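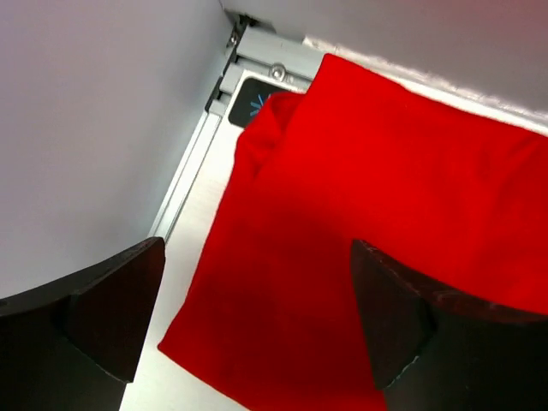 Photo: Dela Agbeko

Folding red fleece without the creases and the white fuzz?

Asked in Laundry & Linens, June

I have a stack of red throws that I wash at home and fold on a white table. They're soft, a little fuzzy, and I can't get them to come out neat. I start by laying one out flat and smoothing it with my hands. Then I fold a corner over and the fold stands up in a ridge and won't go down. If I press on it, it springs back as soon as I reach for the other side. The main part stays mostly smooth but always keeps a few faint wrinkles.

The other problem is white lint. It shows up worst along the edges, and on red you can see every bit of it. I have used a sticky roller and it takes a whole sheet to do one side.

I have 11 of these to fold and they need to fit on one closet shelf, so they can't be in big puffy piles. The tag says Gratby, 100 percent polyester, tumble dry low. Do I need to iron them? Is there a particular fold that works on this kind of cloth?

Dela Agbeko

3 answers

Answer 1 (accepted)

Don't iron them. Polyester fleece goes shiny and stiff where a hot iron touches it and it doesn't come back. I ruined the sleeve of a jacket that way.

For the wrinkles, put the throws back in the dryer on low with a damp washcloth for a few minutes, take them out while they're warm, and lay them flat right away. If they sit in the drum or the basket after it stops, the wrinkles set. Do two at a time. Six in one load is too many for a home dryer and they come out twisted.

On the ridge: thick cloth won't take a sharp fold the way a bedsheet does, so stop trying to press it flat. What you can do is make fewer folds and put them where the weight of the cloth holds them down.

Lay it out with the long side toward you. Pull the corners out until the edges are straight. Check the corners before you start, a slightly rounded corner is how a lot of these are cut, so line up the edges and don't worry about the tips matching.

Bring the left third over, all the way from top to bottom in one motion. If you only bring the corner over you get a flap that sits up by itself and drags the rest crooked. Lay your forearm along the fold and push the air out toward the open side.

Bring the right third over the top of it. Now you have a long strip. Fold the strip in half, then in half again, and turn it over so the open edges are on the bottom. The stack on top keeps it closed.

For the shelf, put the rounded side facing out. Two short stacks are easier to live with than one tall one, which will slide. If the shelf is shallow, fold the strip in thirds at the end instead of in half twice.

Lint: wash them separately from towels. Nearly all white fuzz on a colored fleece comes from white cotton towels or socks in the same load. Turn them inside out if they have an inside, clean the dryer screen before and not just after, and skip the fabric softener. For what's already there, a rubber glove, slightly damp, wiped in one direction. It rolls the lint up into a string and you pick it off. Wipe the table first too. White fluff on a white table is hard to see and you pick it right back up.

Answer 2

Roll them. I rolled mine and put them in a basket and never looked back.

Answer 3

Agree with the first answer except for the glove. I had better results with a Skoryk brush, the kind with the short red bristles, but it depends on the fleece. Try it on a corner first in case it pulls.

Also look closely at the white along the edge before you scrub at it. On some throws the binding thread or the backing is white and it works its way out at the edge as it wears. If it pulls away in your fingers it's lint. If it's attached, leave it alone or trim it with small scissors. I pulled on a piece once and opened up almost a foot of hem.

I used to do linens for a guest house that had over 2,000 pieces between the sheets, towels and blankets, and we didn't iron any fleece there either. We folded it in thirds the same way.

Comments on answer 1

Dela Agbeko: Thank you. I was folding the corner over first, so that explains the crooked ones. They do get washed with the bath towels. I'll do a separate load.

Dela Agbeko: Did four this evening with the thirds. They sit flatter. Some wrinkles are still there but they don't show once it's folded. Will the separate wash get rid of the lint that's already on, or only stop new lint?

Reply: Mostly stops new lint. The dryer will pull off some of the old. Do the glove before you wash, it comes off easier when the throw is dry.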